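Questions we keep getting about the home medicine clear-out

Last updated October 5, 2024

The Hagedorn tenants' newsletter ran a short piece on old medicines and the mail hasn't stopped since. Answers are by Pramila Dwivedi, with corrections from Trilok Upadhyay, who worked behind a pharmacy counter for years and trusts very little that's printed on a leaflet rack. Neither of us is your doctor. If something you've read here clashes with what your own pharmacist told you, go with the pharmacist.

## Do expiration dates mean anything, or are they a way to sell more pills?

Both suspicions have something to them. The date is the last day the maker promises full strength, if the package was stored the way the label says. Plenty of tablets hold up past it. The trouble is that you can't tell which ones by looking, and "my uncle took one from the back of the closet and was fine" is a story about your uncle.

Some things we wouldn't gamble on at all: insulin, nitroglycerin, eye drops, liquid antibiotics, and anything you'd reach for in an emergency.

## I saw an ad for the Zutier cabinet organizer. Does it keep medicine fresh longer?

We asked the seller what "freshness zoning" means and got back a paragraph with the word "optimized" in it twice. No test, no temperatures, no humidity readings. It's a set of trays. At 60 dollars it is a lot of money for trays.

Heat and damp are what matter, and a tray does nothing for either one if it's sitting above the shower. Move the medicine out of the bathroom first. A high shelf in a bedroom closet costs nothing, provided children can't get to it -- and a locked box is better than a high shelf.

## So what should I keep it in?

Any clean container you can see into and lift down with one hand. Leave things in their original packaging, since the dose, the lot number and the date are usually printed there and nowhere else.
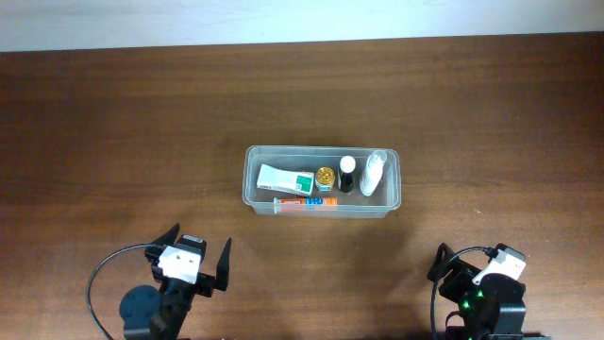

*A clear plastic bin on a wooden table, with a white box at one end.*

We'd be careful with the advice to "decant" pills into matching jars. It photographs well. Then one evening you have a jar of small white tablets and no idea what they are. Weekly pill organizers are a different matter, and useful for many people, but ask first, as a few medicines don't do well outside their own bottle.

## Can I just flush the old stuff?

For most medicines, no. The FDA keeps a short flush list of drugs that are dangerous enough in the wrong hands to justify it when there's no take-back option nearby. Check the list before you decide yours is on it.

## Is the take-back bin at Mamano legitimate?

Yes, as far as we can tell. It's locked, it's bolted down, and the pharmacy staff could tell Trilok who empties it. That last part is the question to ask anywhere. If the person at the counter has no clue where the contents go, try somewhere else.

They don't take needles, thermometers or inhalers. People leave them anyway.

## The Ninmont flyer says 3,876 households "made their homes safer" last year. True?

We wrote to ask how that was counted. The answer was that 3,876 flyers went out and 2,117 were delivered to addresses that could be confirmed. That's a figure for paper. How many people opened a drawer afterward is anyone's guess, and we'd like to see the claim dropped.

## What if there's no take-back site near me?

Mix the pills, uncrushed, with something unpleasant such as used coffee grounds or cat litter. Seal it in a bag and put it in the household trash. Scratch your name and prescription number off the empty package before you toss that too.

## How often should I go through everything?

Once a year is fine for most homes. Ignore the app reminders that want you to do it monthly -- the one we tried also wanted to sell us vitamins. We do ours in October, when the cold remedies come back out and the sunscreen goes away.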